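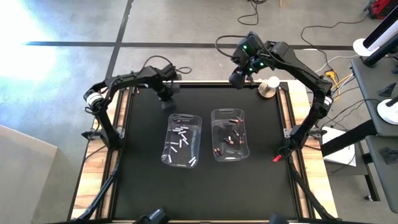 Household batteries in clear sorting bins.

About Clirano

Clirano collects and sorts used household batteries for stores, schools, apartment buildings and small offices. We started in Bistton with one van and a rented garage. Today we pick up from 166 locations in Bistton and Clastlow, and the sorting is still done under one roof.

What we take

We accept AA, AAA, C, D and 9-volt batteries, plus button cells and the small rechargeable packs from cordless phones. We do not take car batteries or anything swollen or leaking. If you have one of those, call the office before you move it and we will tell you who handles them in your county.

How sorting works

Batteries reach us mixed together in collection tubs. Each load is weighed and logged under the customer's account. Loose coins, paper clips and packaging come out first. After that the batteries are separated into small clear bins. We like clear bins with handles at the ends. They are easy to carry, and a battery in the wrong bin shows from the side.

Lithium cells have their terminals taped and are stored apart from everything else. Full bins are emptied into drums, and the drums go to a licensed recycler. Customers get a statement every 3 months showing the weight collected from each site.

Our people

Natália Nogueira founded the company and runs the day-to-day work. She managed a hardware store before this and kept a bucket of dead batteries behind the register for years. Diệp handles routes and scheduling and is usually the person who answers the phone.

Starting a collection

A standard tub holds 108 pounds and fits under most counters. We deliver it with a lid, a sign and a roll of terminal tape. Pickup is on request or on a set route. The Clastlow route runs on Monday. Schools that sign up by June will have tubs in place for the fall.

To ask about service, call the office and choose extension 799.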